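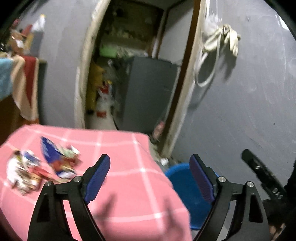
4/19/21

Well, I said I would write this up every evening and I have missed more evenings than I have kept, so tonight you get a long one to make up for it, dear diary, with a cup of tea and the cat asleep on the power supply.

I spent the whole day on the alignment code. I had promised myself on the train that I would leave it alone and get on with the planner, which is the part I like, and I had even opened the right folder before I had my coat off. But then I ran the crumpled wrapper clips through Skekness just to have something going in the background while I read my messages, and the path it worked out for the hand went sailing off sideways through the table and came back again as if nothing had happened! So that was the planner put away for the day.

Skekness is my own name for the tracking part, and I am fond of it in spite of everything. It takes the video from the gripper and works out where the gripper was at each moment, and when it behaves the line it draws is lovely and smooth, all the little hesitations of a real wrist in it. What it loves is a plain grid. Give it a cloth with squares on and it will cling to those squares like a child to a railing, and I think that was half the trouble, because one square looks very much like the next one along, and if the hand goes quickly it can wake up a whole square over and be perfectly happy there. It had done exactly that in 13 of the 30 clips. I went through them one at a time with my chin on my hand, and after a while I could tell from the speed plot alone which ones would be bad.

I rang Tudor Hodoroagă before lunch, meaning to ask him one small thing about time stamps, and we were on for more than 2 hours. He is very patient with me. He thinks I have been trusting the matching step too much and the motion sensor too little, and he said (kindly, he is always kind about it) that when the two disagree I ought to let them argue for a few frames before I pick a winner. I had the weighting fixed at one number for everything, slow or fast, blurred or sharp. I typed that number in last August when I was in a hurry to show something to the Tănase people, and put a note beside it saying "tune this later", and there it still sat this morning with its note. I did feel a bit silly reading that out to him down the phone.

So after lunch I took the fixed number out and made it depend on how blurred the picture is. It is a small change, six lines or so once I had stopped being clever. The first go made everything worse, because I had the sign the wrong way round and was trusting the blurriest pictures the most, and the path looked like something the cat had done with wool. Then I turned it about, and of the 13 bad ones all but 2 came right. I sat and watched them play back one after another and I don't mind saying I clapped.

The two that are left are both stubborn in the same place, just where the fingers begin to close. I have a suspicion about it. The gripper fills such a lot of the view that I mask it out before matching, and the mask is drawn for open fingers and never moves. As the blue pads come together they slide outside the mask, and I think Skekness is finding nice sharp ridges on them and deciding that they are part of the room. If I am right, then the mask needs to follow the finger opening, and I already have the opening, it is sitting in the log doing nothing! I have written it on the back of my hand so that I see it at breakfast.

Tornar, on the other hand, was as good as gold all day. That is the little tool that cuts the long recordings up into single grasps, and I keep forgetting to be grateful for it. I used to do all that by hand with a stopwatch and a notebook. I only had to nudge it the once, where it had taken a pause for the end of a grasp.

I have not told Fisix any of this yet. They want a policy trained on soft packets by the end of next week, and wrappers are horrid things to plan for, they change shape as soon as you so much as look at them and the perception model still can't decide where one stops and its shadow starts. But I would sooner send them fewer clips with honest paths than the whole lot with a jump in the middle. I will write to them tomorrow after the mask is done, or after lunch if it isn't.

It was dark by the time I walked home and I went the long way by the canal, still thinking about the weighting, and went straight past the shop where I was supposed to buy bread. Toast is therefore off for the morning. There is porridge, I think, behind the lentils.

I have left the full set running overnight with the new numbers. The fan is making its ticking noise again. Must ring Mum.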